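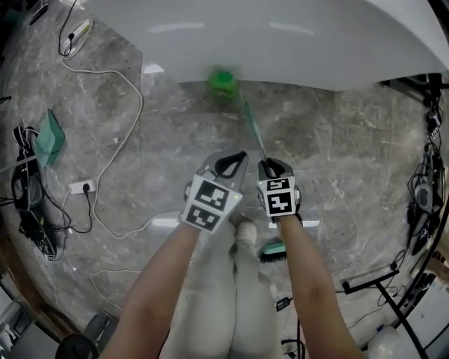

Green-and-white stick over the grey marble-pattern tiles, downstairs bathroom end

Custow Homes & Streets forum > Buying and selling > Numley Terrace, number 20: has anyone been round it?

mdoherty_custow
Went to the open viewing at 20 Numley Terrace this morning and I'm still buzzing. Three floors, original staircase, and a back room with the best light I've seen in this town. It's on at 420 and I think it'll go for more. Has anyone else been? I'd love to know what you made of the top floor.
Malachy

NereaV
Yes! I was there at ten and had to queue on the steps. The staircase is gorgeous, somebody has stripped that whole banister by hand. I loved the top floor too, though my partner couldn't stand upright in half of it. 420 feels strong to me. Number 6 went for 324 and that has the bigger garden.

lucian_l
Number 6 needed a roof, a boiler and most of a kitchen, so you can't really compare them. I looked at it twice before it sold and walked away both times. Number 20 you could move into with a kettle and a mattress.

NereaV
Fair point on the roof, Lucian, but a new roof doesn't cost the difference! And the garden at 6 runs right down to the lane. You'd get a studio in there easily.

lucian_l
You'd get a studio if the council let you. The whole terrace is in the conservation area.

Consuelo T
Long-time resident here (other side of the road, the even numbers get our morning sun, grrr). Number 20 was a dentist's when we moved in, and the back room was the waiting room, with a fish tank all along one wall. Lovely to see it as a proper home again. Whoever buys it, please keep the front door that colour!

mdoherty_custow
Consuelo, that's brilliant, thank you. I did wonder why there were so many sockets in there. Do you know if the attic was always rooms? The agent from Valtonen didn't seem sure and said he'd get back to me.

Consuelo T
It was a loft with a ladder for years. The rooms came with the owners before last, I think, the same summer the street was dug up for the gas.

aitanag
Then ask to see the building regs certificate before you do anything else, Malachy. If there isn't one, the top floor is storage as far as a lender is concerned and you're paying three-floor money for two floors. We got caught like that on Vestov Road and it took until July to sort out. Still love the house though — wouldn't swap it.

NereaV
This is what I mean about the price. Two floors and a nice loft isn't 420.

mdoherty_custow
I hear you both. I'd still want it at 420, I'm afraid, I was mentally putting up bookshelves by the second landing. But I'll ask for the certificate and a proper survey before I offer.

lucian_l
Get a surveyor who knows old terraces. And have them look at the back wall, there's a downpipe there that leans out from the brickwork.

mdoherty_custow
Valtonen have just rung. There is a certificate, the vendor is digging it out and I can see it at the second viewing, four o'clock. So excited! Does anyone want me to measure the headroom up there?

NereaV
Yes please. Under the skylight, and by the chimney breast as well.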